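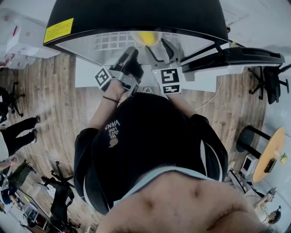 4.3 Registering a returning worker at the relief desk

Proldale keeps one record for each household travelling home. Open the record before issuing rations or a bus place.

1. Select New household and enter the home district.

2. Enter the number of travellers. The limit is 7 — larger families need a second record, linked under Relations.

3. Choose the onward route. Zarkent is route 718.

4. Print the slip and hand it to the head of the household.

Note: Slips issued before 30 June 2020 remain valid for one journey.

Caution: Do not close a record while a ration claim is open. The claim will be lost.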